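Notebook, config loader
2018-01-07

Sunday, office heating off, coat on. Writing this down while I still remember which of the things I tried was the stupid one.

Background for whoever reads this later, most likely me in a worse mood. Pison is our scheduling service. It reads its settings from three places: a defaults file checked into the repo, an override file on the box, and the process environment. The order is supposed to be defaults, then file, then environment, last one wins. The readme says so. The readme was written before the code, and it shows.

Symptom

On the Serkville machine, Pison came up after Friday's deploy with a request timeout of 60 seconds. The override file says 90. Nothing in the environment sets it. I checked three times, the third time by reading it out loud, which is a technique I recommend if you have the building to yourself.

On my laptop, same commit, same override file copied over with scp: 90. Lovely.

Things ruled out, in the order I wasted time on them:

File permissions. Fine. The loader reads the file, and strace agrees that it reads the file.

Wrong working directory. Fine. I was sure it was this. I had already half written the apology.

Node version. Differs by a patch release. I matched them, no change, and now my laptop has a fourth copy of Node on it that I will find in a year and be afraid to delete.

Stale build on the server. Fine. Blew away the install and put it back, same 60.

What it was

Fevton, our parser, trims values but does not trim keys. The override file on Serkville had been edited by hand on the box and the timeout line had a trailing space before the equals sign. So the loader dutifully stored a setting called REQUEST_TIMEOUT-with-a-space, which no part of the program has ever asked for, and fell through to the default. My scp copy had no such space because my editor strips whitespace around the equals sign when it opens a .env file. I installed that plugin myself. I remember being pleased about it.

So I spent Saturday evening comparing a broken file with a copy that my own editor had quietly repaired. I diffed them, yes. I diffed them with the flag that ignores whitespace, because it is in my shell alias. Also put there by me.

Removed the alias. Kept the plugin for now but turned off fix-on-open.

Fix

Fevton now trims keys. Four lines, one of them a comment. While in there I also made it complain about any key that contains a space in the middle, since I can't think of a good reason to have one. It prints the file name and the line number and then exits. It used to carry on, and carrying on is how we got here.

Added tests for: space before the equals sign, space after, tab before, a line that is only spaces, Windows line endings, and a value that is itself an equals sign. The last one failed. That was a separate bug and has been there since the beginning. The parser split on every equals sign and kept the second piece, so any value with one inside it was cut short. I would like to know how the base64 token in staging ever worked. My best guess is that the only equals signs in it are the padding at the end, and the decoder doesn't mind losing those. I'm not going to look a gift decoder in the mouth today.

Cleaning up the settings themselves

Since the patient was already open, I grepped for every place the code reads from the environment. 779 hits across the whole tree including dependencies, 26 of them ours. Of those, six read a variable that nothing sets anywhere: not in defaults, not on any box, not in the deploy scripts. One is called PANYASIRI_MODE. Panyasiri was the importer we retired two summers ago. It checks whether the mode is "fast" and, if so, skips a sleep. The sleep has been running on every start since then, for the benefit of a program that no longer exists. Start time is now noticeably better and I intend to take credit for that.

Removed all six. Moved the rest into one file, settings.js, which reads everything once at boot and freezes the object. Anything else that wants a setting has to require that file. Three modules were changing process.env at runtime to pass notes to each other, like children in class. They now use function arguments, to everyone's disappointment.

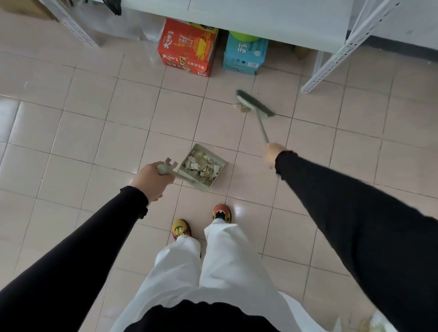 Still to do

1. Roll the new Fevton out to Serkville. Not today. I have a rule about Sundays and I have already bent it by being here.

2. Run the new parser against the override files from every box before the rollout, because it exits on bad keys now and I would rather find out from a script than from the pager. Dry-run switch is in, called --check. It reports and returns nonzero, changes nothing.

3. Startup should log where each setting came from: defaults, file or environment. Names only, no values. We had values in the log once, and then we had a long week of changing passwords.

4. Decide about required settings. At present a missing database URL gives you a Pison that starts happily and falls over on the first request, up to an hour later on a quiet box. I want it to refuse to start. There was an objection to this last time, along the lines of "but then it won't start." Yes.

5. Fix the readme. Say what the order is, and put in an example with a comment line, a quoted value and an empty value. Empty currently means empty string, though half of our code treats it as unset. Pick one. I lean toward unset, but the mail module uses the empty string on purpose for the subject prefix, so that needs a look first.

6. Stop editing files by hand on the boxes. Writing it here for completeness. I know whose login was in the history for that override file, and it was mine, in a hurry, before lunch.

Branch is pushed as env-cleanup, tests pass, not merged. If you pick it up before I do, start with item 2 and leave the frozen object alone. If something throws because it can't write to settings, it was doing something it shouldn't, and the stack trace will tell you which file.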